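Arkholm's Heltgate Porter: a big lump of vinyl with opinions about shelving

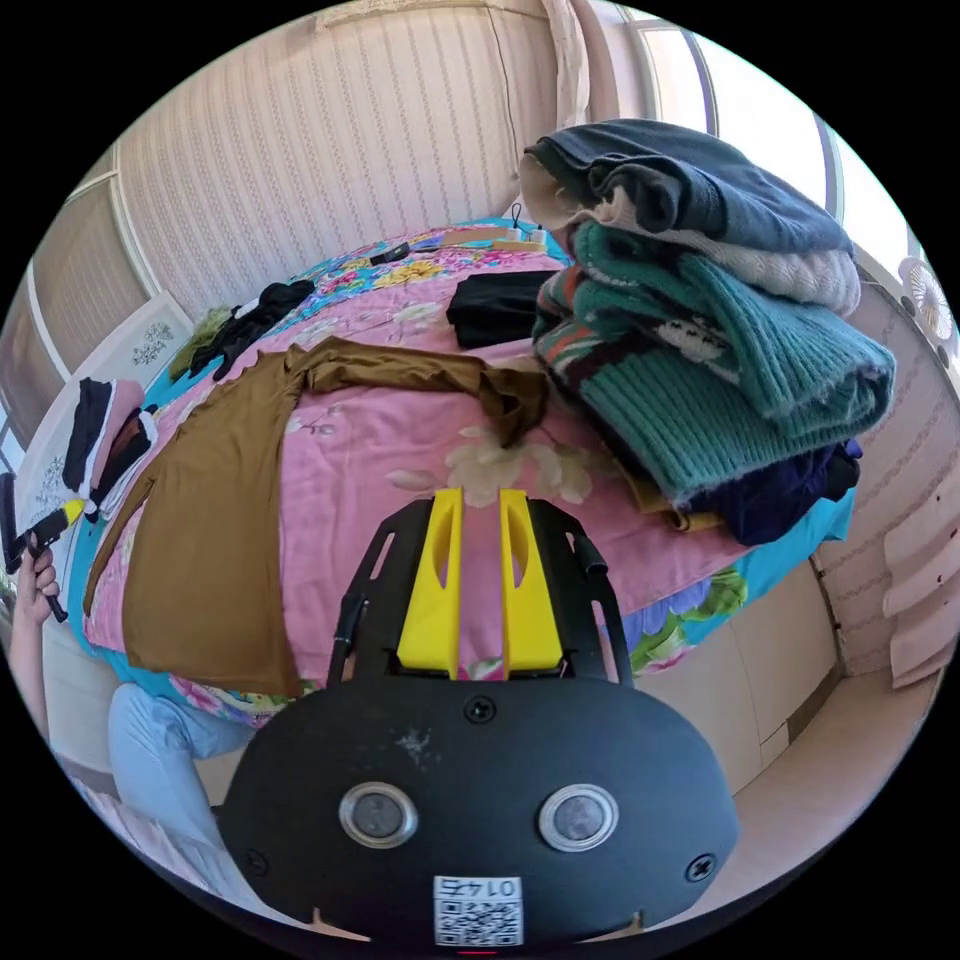
Johanna Gasser
Reviews editor, vinyl and resin
23 February 2021

I ordered the Heltgate Porter in July, in the small hours, having told myself I was only looking. Arkholm had opened the page for the second version of the figure (the first went to people with faster fingers than mine) and the counter was going down at a speed that made reading the description seem like a luxury. So I didn't read it. If I had, I would have known that the Porter comes with a staircase.

For anyone who has missed the whole business, Heltgate is the toy line Rodica Hodoroagă designs for Arkholm, set in a sort of permanently damp railway hotel. There's a cook with a fish for a hat, a night manager who is mostly moustache, and a pair of chambermaids sold only as a set and priced as though they were four. The Porter is the large one. He is a stooping, round-shouldered creature in soft vinyl, carrying more luggage than he can manage, and he is limited to 1,000 pieces. Mine is numbered on the sole of the left foot, where I will never see it again.

The box first, as collectors always want to know about the box. It's very good. Matt card, printed inside and out, with a hotel corridor on the inner sleeve that you can stand behind the figure if you're the sort who does that. I'm the sort who says they'll do that. The lid is such a tight fit that getting it off involved kneeling on the floor and reasoning with it, and the corners suffered a little. People who buy two of everything, one to open and one to keep sealed, can feel smug at this point.

Inside is a moulded tray with the Porter himself, and then a second tray with his belongings. He has 14 pieces of luggage. I didn't believe the leaflet either. There are suitcases, hat boxes, a cello case, a birdcage with a cloth over it, and something long and rolled up that is either a rug or a guest. They stack on his back and hang off his arms by means of little pegs, and the leaflet gives a recommended order. Ignore it and the Porter falls on his face, which I suppose counts as storytelling.

The sculpt is lovely. Hodoroagă is one of the few people working in this style who can make a figure look tired without making it look sad, and the Porter has the expression of a man who has been told the lift is being seen to. The buttons on his jacket are sharp. The folds behind the knees are the sort of thing most companies wouldn't bother with, given that you'd need to be a skirting board to appreciate them. There are six joints, at the neck, waist, shoulders and wrists, and they move with that slightly squeaky stiffness soft vinyl always has. A hairdryer on low for a minute helps. It also makes the house smell of paddling pool.

Paint is more of a mixed bag. The jacket is a deep plum with a wash in the creases and I have no complaints. The luggage labels are tiny and crisp, and one of them is addressed to Drostville, which will please those of you who remember the old Drostville minis and annoy those of you still waiting for the last of them to ship. The eyes are where it slips. On mine, the left pupil sits a touch lower than the right, so from the front he looks exhausted and from the side he looks as if he's spotted somebody he owes money. I considered asking for a replacement head. Then I decided I'd miss him.

Now the staircase. It's a hard plastic base in two sections, with a printed carpet running down the middle, and the Porter is meant to be posed halfway up it. I can see why. He looks wonderful on it. He also needs a shelf as deep as a bread bin, and the cabinet I keep my figures in was built by people who assumed toys would be thin. I have tried him at an angle. I have tried him on the lower section only, where he looks like a man giving up. For the moment the staircase is on top of the wardrobe and the Porter is on the landing, in everybody's way, which may be the most accurate display of him possible.

The pegs also deserve a grumble. They're thin, and they go into soft vinyl, and a couple of the smaller cases were so snug the first time that I didn't dare push. Warm the hole and not the peg. I bent the one on the birdcage before I worked that out, and it now hangs at a tilt. Spare pegs would have cost pennies. Berchtold put spares in with their resin kits as a matter of course, and those are far cheaper.

Cheaper is the awkward word here. The Porter isn't priced like a toy, or even like a silly present. He's priced like having the boiler looked at. Compared with other big vinyl in small runs he isn't out of line, and there's a lot in the box, but if you only like Heltgate a bit, the cook is a third of the size and has all the same charm, and she'll go on a windowsill. I wouldn't go chasing the Porter through resellers, either. Some of the prices I've seen asked for him would get you a real porter for the weekend.

Would I buy him again? Yes, with a tape measure in my hand. He's the best thing Arkholm have put out in this line, he's a nuisance to own, and the cello case opens. There's a cello-shaped hollow in it and no cello. I've checked both trays.

Good: the sculpt, the jacket, the face (mostly), the inner sleeve.
Less good: the pegs, the eyes on mine, the depth of that staircase.
Verdict: recommended, if you have the landing for it.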